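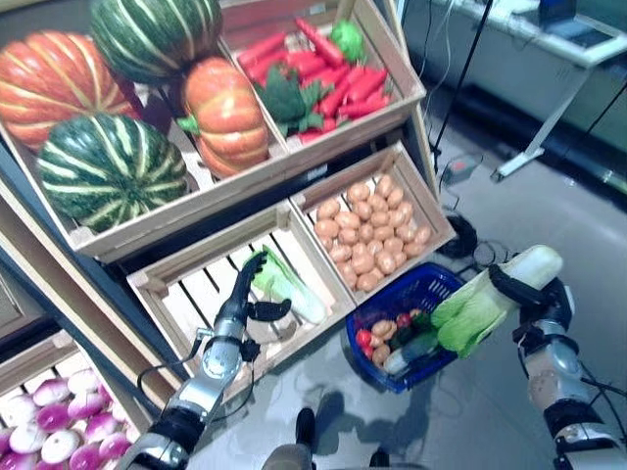
Zukia Two-Hand Picking Package: three weeks with it on the produce display

Reviewed by Wiremu Ruddock
Jun 16, 2020

I run a small test floor where grocery companies come to see whether a machine can do a job before they spend real money on it. Most of what comes through is wheeled, has one arm, and ends in a suction cup. Suction is great on cereal boxes. Put it in front of a cabbage and you get a very sad afternoon, so when Flulero offered me the Zukia package on a three-week loan I cleared the calendar.

Zukia is the software and the pair of five-finger hands, sold together, plus a setup visit. You bring your own humanoid or Flulero will rent you one. I used a rental, with two arms and legs, and kept it standing at the display the whole time. I didn't test walking and won't rate it.

Setup

The setup visit took most of a day. Alcides Falcão came out from Flulero and did the calibration, then made me do it again myself while he drank my coffee. Good call on his part, as I had to redo it twice the following week after bumping the display with a pallet jack. The routine is a series of reaches to the corners of each crate, and it runs in 17 minutes if you don't interrupt it. The on-screen instructions are clear except for one page about wrist limits that I read three times and still had to call in about.

Cabling is where I'd like to see some work done. You'll want more hooks and ties than come in the box, and you'll want them on day one. I ended up with a tangle on the floor behind the basket that I kept promising myself I'd fix.

The display itself came from Vieira, who make slatted wooden crates for farm shops. I picked them on purpose! Slats are hard. Fingers can catch between boards, and a wide gap with dark floor behind it can fool a camera into thinking the crate is deeper than it is. If a system can work in those, it can work in a plastic bin.

Napa cabbage

I have to start with this one, as it's the reason I'd buy the thing. Napa cabbage is long, heavy at one end and floppy at the other, and the leaves tear if you look at them wrong. Zukia goes for the white stalk end, closes the fingers around it, and carries the head sideways with the leaves pointing in toward the basket. In the photo at the top the right hand has one over the blue basket like that, while the left is already down in the slatted crate with its fingers spread beside the other head. That overlap is what sold me. I had expected the arms to take turns, and they can if you set them to, but with both running the job has a rhythm that's really pleasant to watch. I caught two visitors standing there with their coats on long after the meeting had ended.

I dropped cabbages, of course. Nearly all the drops came in the first few days, when I had grip force set too low out of sheer nervousness. Turn it up a notch from the default and leave it there.

Small stuff

Potatoes are fine from a full crate. The crate was tilted and the pile was tight, and the hand likes to take one from the upper edge and let the rest settle. With a nearly empty crate it gets slow and starts nudging them into the corner first. It gets there, but you could make a sandwich.

Turnips were better than I expected. Tomatoes need the soft preset, which you have to choose by hand for each crate – a strange thing to leave manual when the software already knows perfectly well that it's looking at a tomato.

Chili peppers are the weak spot. In a big red heap, all curved and lying every which way, the system has trouble deciding where one pepper stops and the next starts. It would often come up with a couple when I'd asked for one. Alcides told me a fix is planned for August. I'll believe it when I've run it, but he was straight with me about everything else.

Squash and pumpkins

I only tried these toward the end. The smaller ones can be lifted with two hands, using the mode called Cradle, and I was grinning like a kid the first time it worked. The largest striped squash was too much for it. The hands closed, the arms strained, the software gave up politely and put up a message asking for help. I'd much prefer that to a squash on my floor.

Cost and support

The package with the setup visit is 2,000 a month, robot not included, with a minimum of 3 months. That's a lot for one shop. For a group that wants to find out over a season whether this kind of picking makes sense, I think it's fair, and I've paid more for less. Support answered the phone every time I called, including once at a quite unreasonable hour.

For comparison, the last produce system I had on this floor was the Sasatcombe single arm. It's cheaper and quicker on round things, and if all you sell is apples and oranges you should go and get that one. It never managed a cabbage for me.

What I'd change

Longer cable ties and a few decent hooks. Automatic presets for soft produce. A rewrite of the wrist page. A way to tell it that the basket has moved without going through the whole menu, because baskets move, people kick them.

Would I have it back? Yes, and I've already asked. I want to try leeks next, and grapes if Flulero will let me.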